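3 September 2020

**Tandislow heat wrap, wear comfort and surface temperature, second session**

Present: B. Sutter, E. Ocampo, S. Oberholzer (recording).

The session repeated the April protocol on the revised shoulder wrap. The lining is now the brushed fabric from Wallner, and the control unit is unchanged. Each wearer sat upright for 26 minutes on the medium setting. A. Brunner was absent, and his place was taken by Ms. Sutter.

Surface temperature at the left pad settled at 45 °C and held there until switch-off. The right pad was slower to settle. Mr. Ocampo believes the right lead is bent too sharply where it enters the seam, and I agree. The seam is to be opened before any further wear test — no one should use this unit on the high setting until that has been done.
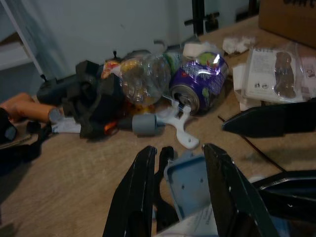
Comfort remarks were taken after each wearing. Ms. Sutter found the collar edge stiff and asked for it to be turned down at the back of the neck. Mr. Ocampo had no complaint about the collar but reported that the front strap slips when the arm is raised. Small parts for the strap repair need a proper place in the meantime. A pale blue plastic tray with small holes, like the one on the wooden tabletop, would be suitable, and the clips and spare buckles should be kept in one of that kind. Please label it with the unit number.

The Zolico massage cushion was not tested. Its timer is set to stop at 60 minutes, which is too long for our purposes, and B. Bachmann has asked the supplier whether it can be shortened. No answer yet.

Actions:

- Open right seam, inspect lead, photograph before closing (Ocampo)
- Cut 4 collar samples in the softer binding (Sutter)
- Replace strap clip with the wider Plavska type (Oberholzer)
- Send April readings to A. Brunner for comparison

The left pad readings were copied to the shared folder at the end of the session. The right pad readings are on paper only and remain to be entered.

S. Oberholzer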